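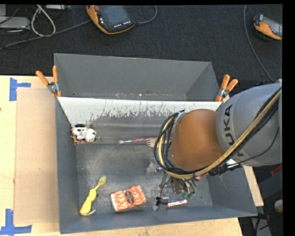 Search this guide Enter a word or part number Go

Section 4. Setting up and caring for your two-part sorting bin

The Saarela bin is a simple thing, and most people have it on the table and filled before they think to open this guide (we don't mind a bit). Still, a few minutes spent on this section will save you some scrubbing later on, so do stay with us.

4.1 Placing the bin

1. Choose a flat, sturdy table. A wooden top is fine, and so is a workbench, as long as it doesn't rock.
2. Set the bin down with the wider compartment toward you and the narrow one at the back.
3. Press gently on each corner in turn. If one lifts, slide the bin a little way along and try again.

CAUTION: Never pick up a filled bin by its thin rims. Take out the contents first, then lift from underneath with both hands.

4.2 Filling the front compartment

1. Wipe the floor of the compartment with a dry cloth.
2. Lay your small things in one at a time – toy animals, brushes, odds and ends from the kitchen drawer, whatever you happen to be sorting.
3. Leave a bit of space between them. Thin items such as brushes like to settle along the foot of the divider, and they are much easier to pick up if you turn them so the handle is free.
4. Check the corners before you call it done. Small toys and tangled scraps tend to hide there.

NOTE: Keep the load under 10 pounds. The bin will hold more, but the floor may start to bow.

4.3 The rear compartment

You can leave this one empty until you need it. Zoila Cuervo, who wrote the first version of this guide, kept hers for pieces that had lost their partners, and we have never come up with a better use.

4.4 Cleaning and wear

1. Empty both compartments and brush out the dust.
2. Wash with warm water and a drop of dish soap, then let the bin air dry.
3. Look over the divider. Scratches and chipped patches along its upper part come with regular use and do no harm, but if you feel a sharp edge, smooth it with 200 grit sandpaper.

CAUTION: Do not use steel wool or bleach on any part of the bin.

Replacement dividers are listed in Section 22 under Draltel parts.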